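About Us

Hello, and welcome to Brustby Craft Room!
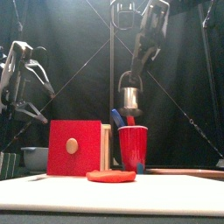

How it all started

I'm Yolandi Du Plessis, and I opened the Craft Room in Nunton with 2 trestle tables, a kettle and far too many rolls of wallpaper lining. I'd been teaching bookbinding in my kitchen before that, and my family wanted their kitchen back (fair enough, there was glue in the butter dish). The old saddler's shop came up to let one January, freezing cold and full of pigeons, and I fell for it straight away.

Wian Lekota joined the year after. He came along to learn how to sew a notebook, stayed to fix our wobbly paper press and now runs all the printing classes – lino, woodblock, the lot. He's much tidier than I am.

What we do

Mostly evening and weekend classes for grown-ups, with a family session in the school holidays. You can bind a sketchbook, marble your own papers, print a set of cards or just come and mess about with clay and dough while the kids do something sensible. No experience needed, and we've got aprons in every size.

Classes cost £30, with all your materials, tea and cake included. The lemon one goes first, so don't hang about!

Finding us

We're at the bottom of the high street, next door to the bakery, with the green door. Parking is free behind the church hall and it's a 2 minute walk from there. The step at the front is a bit high, so give us a knock and we'll open up the side entrance for prams and wheelchairs.

Our summer classes go on sale on May 4, 2026. Come and say hello – the kettle's usually on.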